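Zudby 0.8 is up! Small thread on what changed, because I've been grinning at my terminal all week 🧵

1/ Quick recap if you're new: Zudby is my little tool for cleaning up tracked gripper motion before it goes anywhere near a policy. Poses in, jaw widths in, tidy synced trajectories out. That's the whole thing.

2/ The big one is time alignment. The old version matched pose and jaw width by nearest timestamp and hoped for the best. Now it fits one offset per gripper over the whole take. Left and right get their own number!!

3/ And wow does that matter for cloth. With a rigid block you can be 11 ms off and still train something decent. With fabric the pinch lands late and your policy learns to grab air.
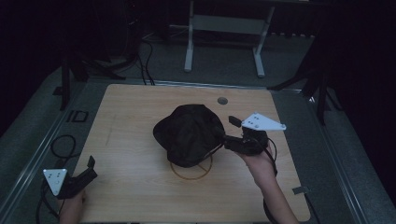
4/ I reran all 2,549 takes through the new aligner overnight. 165 got flagged, mostly pose jumps where the track drops out and comes back somewhere silly. The old version let every one of those through (sorry, past me).

5/ Also new: the Stuvisex viewer plugin. Scrub a take and see both trajectories with the jaw width plotted underneath. It's a bit slow on long takes, I know, I'm on it.

6/ Export to Idero format works again too. I broke it in November with a quaternion order mixup, w first vs w last, the classic.

7/ Next up is contact detection from jaw width alone. The Weerakoon branch has a rough version if you like living dangerously. Send me your ugliest takes, I mean it!

2023-08-10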